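Flumthorpe Shared Workshop
Ticket 419: Left hand gripper width reads wrong when holding flat packets
Opened by: Nhung Lưu
Assigned to: Anikó Oláh
Status: Closed
Bench: 2

Nhung Lưu, 9:40 am
Gripper width on the left unit drops out partway through a grasp. It reads fine with the fingers open and fine when they close on nothing. When they close on something thin, the value freezes at the last good number and then jumps. Right unit is OK with the same objects. Same print files for both, same orange fingers, same tag sheet.

Tried so far:
Restarted the logger. No change.
Swapped the memory cards between units. Fault stayed with the left unit.
Retightened the finger screws. No change.
Wiped the lens. No change.

Anikó Oláh, 10:15 am
Which script version? And can you post a view from the unit that has the problem, with something in the fingers. Try to get both tags in.

Nhung Lưu, 10:32 am
Script is the one in the Isovari folder, pulled in August. View attached. It's holding the white packet with the blue strip over the table. The tags are the two squares on the base, either side of the center seam. 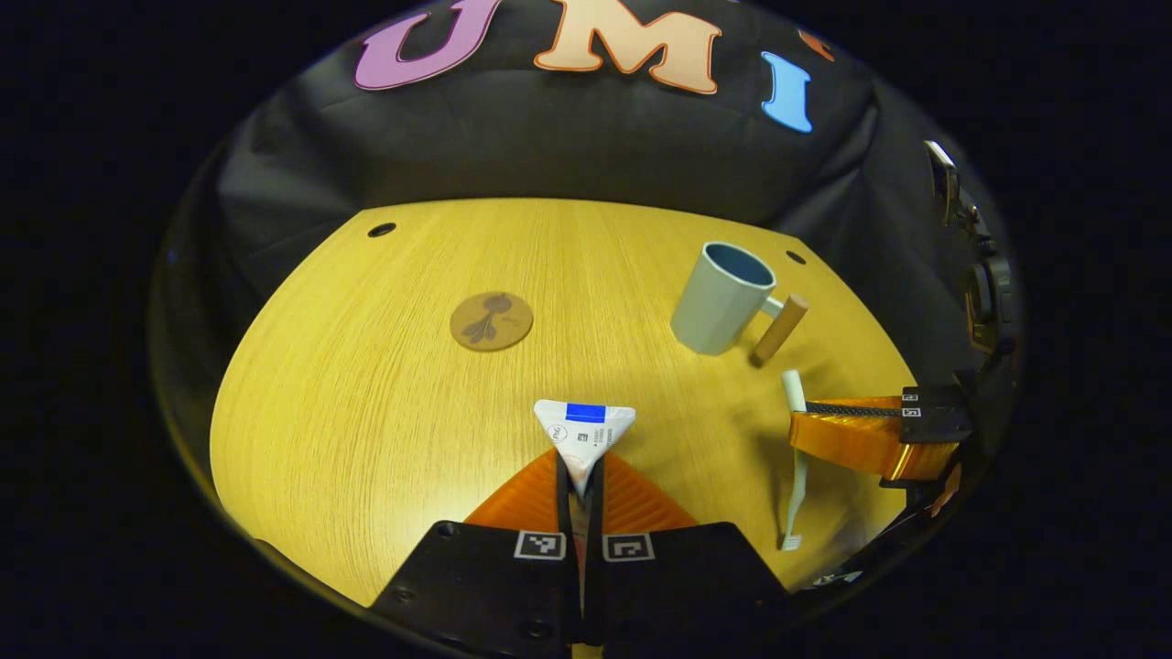
Ticket 419, attachment 1: packet held between the fingers, both base tags in view.

Anikó Oláh, 10:50 am
Both tags are there and they look whole to me, so I don't think it's the fingers blocking them. Please run the tag check on a full recording and send the count of frames where one tag or the other is missed. Leave the exposure alone for now so we have a baseline.

Nhung Lưu, 11:25 am
Ran it on one clip. 61 frames with a missed tag, all of them the one on the left of the seam. The right-hand tag is found in every frame. The misses come in clumps, always while the fingers are closed on the packet.

Anikó Oláh, 11:41 am
Print the settings block at the top of the log and paste the tag lines here.

Nhung Lưu, 11:48 am
tag_size_mm: 13
tag_border: 1
min_contrast: default
auto_exposure: on

Anikó Oláh, 12:05 pm
Size is right. Auto exposure should be off. My guess is a bright object pushes the exposure around when it comes up between the fingers and the white border on that tag washes out. Lock the exposure and repeat with the packet. Then repeat with something darker, exposure back on auto, and see if the misses go away.

Nhung Lưu, 1:30 pm
Results:
Packet, exposure locked: 2 missed frames.
Packet, auto: same as before, width freezes.
Black pen, auto: no missed frames.
So it follows the bright object. The right unit has exposure locked already. Looks like I never copied that setting across after the reflash.

Anikó Oláh, 1:44 pm
Good. The last misses may be the tag itself. Is it the glossy paper?

Nhung Lưu, 1:50 pm
Yes, glossy on the left unit. Matte on the right. I ran out of the Vastent matte sheet.

Anikó Oláh, 1:58 pm
There is a matte sheet in the MacAulay drawer, under the label stock. Reprint both tags at 100 percent, no "fit to page", and measure one with calipers before you stick it down.

Nhung Lưu, 3:20 pm
Reprinted and fitted. Measured 13 mm across. Redid the width calibration from fully open to fully closed. Ran the packet again with exposure locked and got no missed frames. Width curve is smooth through the grasp.

Fix applied:
Exposure locked on left unit.
Glossy tags replaced with matte.
Width calibration redone.

Anikó Oláh, 3:35 pm
Closing. Clips recorded on the left unit before the fix need the tag check run on them before anyone uses the width values. I've added exposure to the reflash checklist.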